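Mulugeta Woldegiorgis was still on his first coffee when we sat down on Sunday to talk about Brillemine, the family baking contest he produces, and whether it will be back.

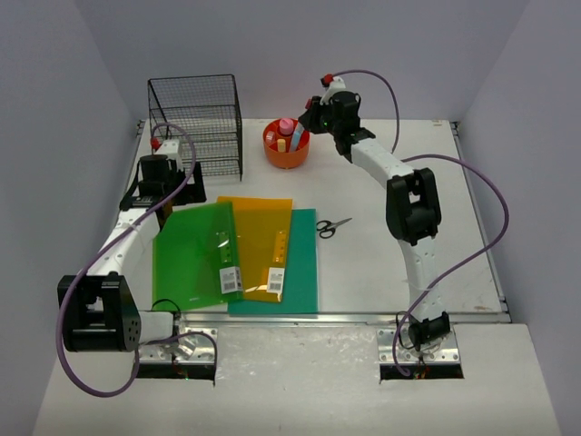
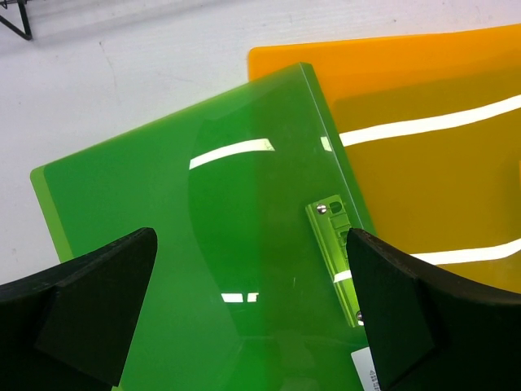
"I'd love to say yes right now," he told me, laughing – and then he told me all about the auditions instead, bless him. "We had 1,136 home bakers apply and we met 248 of them. My feet still hurt!"

The network, Rakell, should decide in August. "I've already asked the judges to keep their evenings free," he said.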